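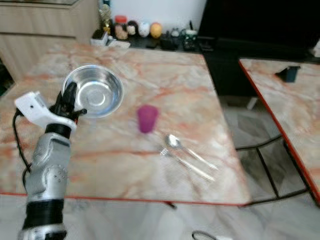 4.2 Keeping the arm out of its own map

Ririk's planner trusts whatever the perception stack hands it, a habit we encouraged for two releases before we learned better. The depth filter is supposed to subtract the arm from the point cloud using joint angles and the link meshes. It does this well for the forearm and badly for anything bolted on afterward, such as cables, whose pose no encoder reports. In Figure 3 the gripper overlaps the rim of a steel bowl, and a black cable loops down beside the housing. The old filter kept the cable as an obstacle and removed part of the bowl as robot. The planner then reported, with full confidence, that the arm was in collision with itself and that the bowl was somewhat smaller than the one we bought.

We replaced the mesh test with a learned mask, Brillimis, trained on 586 hand-labeled views. Thijs Maes labeled most of them and has asked that we not collect more. The mask runs at 40 Hz on the onboard computer and passes its output to the Arine grasp module unchanged.

Polished metal remains a problem. Depth returns inside the bowl are mostly reflections, so we fit a rim ellipse from the color image and ignore the interior. Cutlery lying flat gets the same treatment, with an oriented box in place of the ellipse. Translucent cups fall to the Willems heuristic, described in Section 2, which we have stopped defending but continue to use.

Figure 3. Workspace as seen from the head camera, with the gripper in front of the right side of the bowl.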